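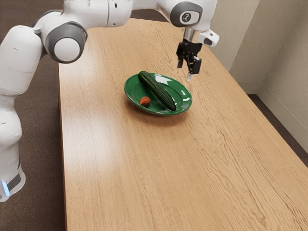 Čestmír Sýkora reports that the success figure for the cucumber task in Hrnčiar can no longer be reproduced. The policy, the starting poses and the random seeds are those used for the earlier result, yet the arm now hesitates above the dish in a large share of the trials and runs out of time with the fingers still open. He asks whether the evaluation method has changed without notice, and whether results already sent to Jirnetti should be withdrawn.

Ticket 873
Queue: Simulation and evaluation, Clellwood
Opened: May 2019
Assigned to: Innes Shearer
Affects: Hrnčiar scenes with glazed tableware; Condent policies using the wrist view
Status: Closed, with one action outstanding

Initial assessment

The report has been accepted as a fault in the evaluation and has been given priority over new scene requests. The earlier result was taken from a batch of 249 trials. Repeating the whole batch for every candidate cause would have held up other users of the render machines, and it was agreed that each condition would be tested on a fixed set of 50 starting poses drawn from that batch. The same set is used throughout this log.

The task is unchanged. The arm begins above the table, lowers the gripper to the cucumber on the green plate, closes on it and lifts. A trial counts as a success only if the cucumber leaves the plate and is held until the timer ends. Touching or moving the smaller item is recorded but does not count as a failure.

Step 1. Check of the physics settings

Friction, contact stiffness and gripper force were compared with the archived configuration. No differences were found. Recorded joint commands from successful trials in the earlier batch were then played back with the policy switched off, and the cucumber was lifted each time. The physics side was therefore set aside.

Step 2. Check of the rendered input

Attention turned to what the policy receives. Condent takes one view of the whole table and one close view of the plate, and it relies heavily on the close view during the last part of the descent.

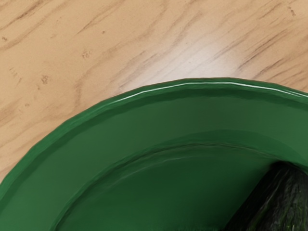 The archived configuration used a flat ambient light, and the plate had a plain, dull material. The present scene file has a glossy glaze on the plate and a lamp setting that produces strong highlights. Both changes arrived with an update to the shared asset library. They were correctly described in the release notes for the library, but the evaluation configuration did not pin a library version and picked them up at the next rebuild.

Step 3. Separating the two changes

Four conditions were run on the fixed set: old material with old light, new material with old light, old material with new light, and both changes together. The first matched the archived result trial for trial. Either change alone cost very little. With both in place, the number of successes fell to 32, and all the additional failures were of the kind described by the reporter, with the gripper waiting over the plate.

The attention maps stored with the failed trials were also examined. In most of them the strongest response in the close view lay on a bright patch of glaze, well away from the vegetable. We treat these maps as a guide only; they are known to be unsteady from one time step to the next.

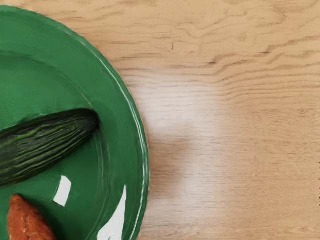 Čestmír Sýkora replies that he accepts the finding but would not wish the old scene simply to be restored. Real crockery shines, he points out, and a policy which fails on a shiny plate in simulation is likely to do worse on the bench. In his opinion the lower figure is the more useful of the two, and the fault lies in having compared figures obtained under different lighting as though they were one measurement. He asks that both conditions be kept and reported side by side.

Response from Innes Shearer

The request is agreed. The following arrangements now apply to all plate and bowl scenes.

The asset library version is fixed in the evaluation configuration and is written into the header of every results file. A run with no version recorded will be refused by the upload script.

Each task is evaluated twice on the same starting poses, once under the flat light with the dull material and once under the lamp with the glazed material. The two figures are to be given separately and must not be averaged.

Trials that end on the timer are now split into two classes: those in which the gripper never came within a finger's width of the target, and those in which it did so but did not close.

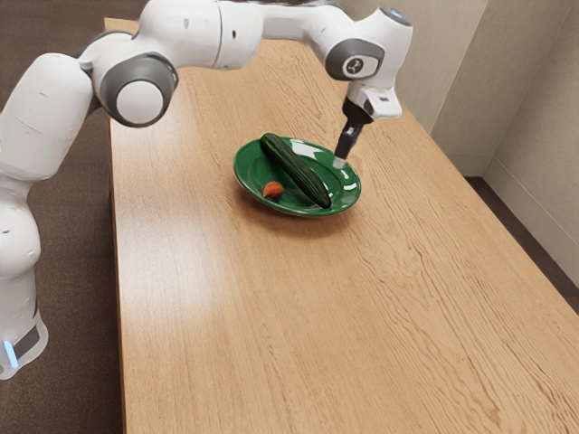 The second class had previously been merged with missed grasps, and the merging made this fault harder to see than it should have been. Users who have their own analysis scripts will need to add the new label; an older script will read it as an unknown outcome and drop the trial from its total.

Retraining was considered and is outside the scope of this ticket. A short test by the reporter, in which the lamp position was varied during training, recovered part of the loss — although it was run with a single seed and should not be quoted.

Note to external partners

Jirnetti has been informed that the figure supplied earlier stands for the flat light condition only. It has not been withdrawn. A corrected table with both conditions will be sent once the full batch has been repeated under the lamp.

Outstanding action

Full repeat of the batch under the glazed condition: Innes Shearer, to be completed by August. Please raise a new ticket for any scene in which the two conditions give identical results for every trial, as the material override may not have been applied.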